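开放日图记:在斯克康比看人教机器收纳

2024年5月23日

Skercombe的开放日一年办两回,一月那回我没赶上,这回去了。请柬上写的是“走进会干活的机器”,去之前我就有点不信,看完以后信了一部分,另一部分更不信了。下面按参观的顺序放,能拍的拍了,不让拍的地方只留几句话。照片只有一张,其余各段是我当时记在本子上的,回来稍作整理,原本想做成图集,只好做成这个样子。

一、签到处

进门先领胸牌,再签一份两页的须知。须知里“展示内容不代表产品最终性能”这句话出现了两次,第二次还加了粗。发给访客的小册子印得很厚实,封面写着292个任务。我问前台,292个任务是怎么分的,拿起杯子和放下杯子算一个还是两个。前台让我去问讲解员,讲解员让我看附录,附录在网上,要注册才能看。

二、大厅里的宣传片

循环播放,配乐很响。片子里一条机械臂叠毛巾,叠得又快又齐。我站着看了三遍,想找右下角有没有写播放倍速,没找到。旁边一位带孩子的观众问是不是实时的,工作人员说“基本上是”。“基本上”三个字,在这类场合我听得太多了。

三、Clesance的展位

Clesance做的是末端夹爪,展位在大厅左手边。桌上放着一排样品,允许上手捏。手感确实好,开合顺,回弹也干脆,这一点我不吹毛求疵。只是展板上说指尖“接近人手”,我拿它夹自己的胸牌挂绳,夹了几下都滑掉。负责人说软的细的东西要换另一种指垫,另一种指垫今天没带来。

四、Suksawat的分拣演示

这是当天排队最长的一处。传送带上走的是小纸盒,机器按颜色分到几个筐里。上午场我看的时候一个没错,观众鼓了掌。可纸盒都是同一个尺寸,间距也一样,灯打得像手术室。我问能不能把两个盒子叠着放上去试试,对方很客气地说,演示流程是固定的,临时改动有安全方面的考虑。安全我理解,但固定流程上的全对,和仓库里的全对,中间差着很长一段路。做过仓库的人都知道,麻烦全在那些压扁的、贴歪的、胶带翘起来的盒子上。

五、午饭

说是由机器人咖啡师供应饮料。轮到我的时候机器在维护,咖啡是人倒的,味道不错。

六、Stevov的讲座

下午第一场,四十分钟,讲“从示教到自主”。Stevov的人讲得清楚,比宣传片老实得多。他们承认,机器现在会做的每一件事,背后都先有人做过很多遍。屏幕上给了一个数字,1,021段示教,对应的只是一个任务。有人举手问成功率,回答是“在训练过的布置下相当高”。再问换一张桌子、换一盏灯呢,回答是“正在评估”。我把这两句原话并排抄在了本子上。

讲座还提到一个我觉得值得认真对待的说法:与其让人遥控一整台机器人,不如让人自己拿着夹爪干活,把手上的动作记下来,再交给机器学。好处是便宜,上手快,不用一人占一台机器。坏处讲得少。人的手腕会偷懒,会绕,会在最后一刻微微一抖把东西抖进去,这些小聪明机器学不学得会,学会了有没有用,讲者没有展开。

七、采集区

整个开放日里我待得最久的地方,也是唯一让我改了一点看法的地方。没有配乐,没有主持,就是有人在桌边干活。手里握着夹爪,把东西往隔开的盒子里送,或者从盒子里取。看起来枯燥,可比大厅里任何一块屏幕都更说明问题。

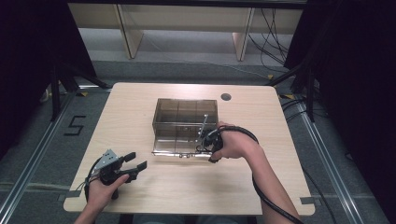

我在旁边站久了,慢慢看出为什么这份工作不好外包给想象力。用手指捏一根细杆,谁也不会觉得难。隔着一副夹爪去捏,角度差一点就碰到隔板,力气大一点杆子就转向。手上的感觉被隔掉一层,只能靠眼睛补,而隔板又偏偏挡着视线。我问能不能让我试一次,得到的答复是访客不参与采集,怕弄脏数据。这个理由我接受,只是想到小册子上写的“人人都能教”,还是多看了那行字一眼。

另一个疑问是透明材料。透明的东西对摄像头向来不友好,反光、折射、看不准边缘,业内抱怨了好多年。既然敢用透明的盒子来教,说明他们至少没有专挑软柿子,这一点该记在他们账上。可我追问这类任务最后由机器自己来做是什么结果,现场没有人肯给数字,也没有安排机器自己做一遍给我们看。人做的部分看到了,机器做的部分在宣传片里,两者之间的那一段,开放日没有开放。

八、问答

最后一场在小会议室,椅子不够,我站在后排。问题大多围绕价格和什么时候能买到。价格没有说,时间说的是“取决于合作伙伴”。有一位自称做装配的观众问得最实在:他线上的零件每隔几个月就换一种料盒,换一次要重新教多少遍?台上商量了一会儿,答复是希望以后不用重新教。“希望”两个字我也抄下来了。

我自己问的是采集人员的事:一天做多久,手腕受不受得了,做废的那些段落怎么处理。前两个问题的回答是有轮换、有休息,具体安排不便透露。第三个答得稍微详细,说会有人复看,不合格的剔掉。那1,021段是剔之前还是剔之后,我没来得及追问,话筒已经传走了。

九、出口

出口处有意见簿。前面几页都是“震撼”“未来已来”,字写得很大。我写了三条:宣传片请标倍速;292个任务请附上定义;采集区请多开放一些时间,那里比大厅值得看。写完工作人员送了一个帆布袋,袋子上印的还是那条叠毛巾的机械臂。

补充:有读者来信问值不值得带孩子去。分拣演示孩子会喜欢,讲座就算了。停车场在后门,指示牌不太清楚,绕一圈才能找到。附录我后来注册看了,拿起杯子和放下杯子,算两个任务。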